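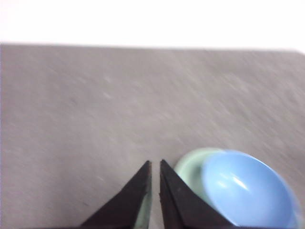 Figure 4.1 View from the wrist camera. Fingers a little open, the bowl and the green dish at the right finger.

4. Gripper and Camera Set-up for the Dish Task

This section is for the Wimik arm in the version built at the Dreltgate shared workshop. If you build at home from the Gouveia parts list, the steps are the same, but your table can have another height and you must repeat step 4.2 completely. Section 3 (Wiring and First Power) must be finished before you start.

You need:
The arm, fixed to the table with both clamps
Black printed fingers, one left and one right
Wrist camera with short cable
Fixed camera with stand
One bowl and one shallow dish, different colors
Hex keys, a ruler, a soft cloth

4.1 Mounting the fingers

1. Switch off the power and wait until the light on the driver board is dark.
2. Push each finger on its carriage with the tapered side looking to the other finger. The wide end is at the carriage and the point is free.
3. Put in the two screws of each finger, but do not tighten them yet.
4. Close the gripper by hand, slowly. The two points must meet at the same height. If one is longer, take it out and clean the print residue from the seat.
5. Tighten the screws in turns, left and right, a quarter turn each time.
6. Switch on the power and send the command OPEN. Measure the distance between the points. With the standard carriage it is 34 mm.
7. Send the command HALF-SAFE. The fingers go to position 1,585 and stay with a small gap. Use this position for all travel near the dishes.

Note: Small scratches on the inner side of a finger are normal after some use. Change the finger when you feel an edge with your nail.

CAUTION: Keep your hand away from the fingers when the power is on, also when the arm does not move. The driver can send a correction at any moment.

4.2 Adjusting the wrist camera

1. Open the preview window and choose WRIST.
2. Turn the camera in its holder until both finger points are visible at the bottom of the picture, with the table between them.
3. Tighten the holder screw with two fingers only. The holder is printed and it breaks easily.
4. Move the arm by the jog keys over the table and watch the preview. Some blur during movement is acceptable. When the arm stands still for two seconds, the table surface must be sharp.
5. If the background behind the table is completely white, lower the exposure by one step and look again. A white background is not a problem for the dish task as long as the rims of the dishes stay clear.
6. Check that the cable has a free loop at the wrist. Turn the wrist fully to both sides before you close the cable clip.

Note: A bright reflection inside a bowl can be read as an object by the Odby software, version 2 and older. Turn the lamp a little, or set REFLECTION FILTER to On.

4.3 Placing the dishes

1. Send the arm to PARK. In this position the gripper is high above the table.
2. Clean the table with the dry cloth.
3. Put the bowl on the left and the dish on the right, and leave free table between them. The gripper must be able to come down in this space without contact.
4. Place the fixed camera 542 mm from the front edge of the table, with the lens low, so that you see the bowl nearly from the side.
5. Choose FIXED in the preview window. Both rims must be visible, and also the back edge of the table.
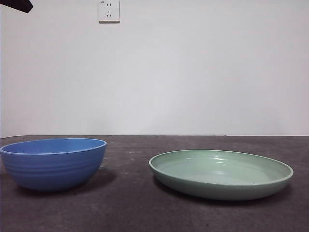
Figure 4.2 Bowl and green dish apart, seen by the fixed camera.

6. Press SAVE REFERENCE. After this, do not move the camera stand. If somebody touches it, begin again from step 4.

Note: Both dishes must be empty for the reference.

4.4 First approach

1. Set the speed to 80 in the motion menu. Higher values are only for an arm which has passed section 6.
2. Select the bowl in the list and press APPROACH. Keep one hand at the stop button.
3. The arm goes down and stops beside the rim. Look at the wrist preview and compare the finger points with the rim.
4. If a finger stands above the rim, press BACK and correct the height in steps of 1 mm.
5. Repeat for the dish. It is lower than the bowl, so enter its height separately and do not copy the bowl value.

CAUTION: Do not use APPROACH when the dishes stand close together or one overlaps the other. Move the arm away with the jog keys, separate the dishes by hand and save a new reference.

Write the corrected heights in the table at the end of the guide, together with your name. Questions about the fingers go to Beatriz Sampaio, questions about the camera holder to Wayne Fairclough.

Section 4 last changed: 4/10/26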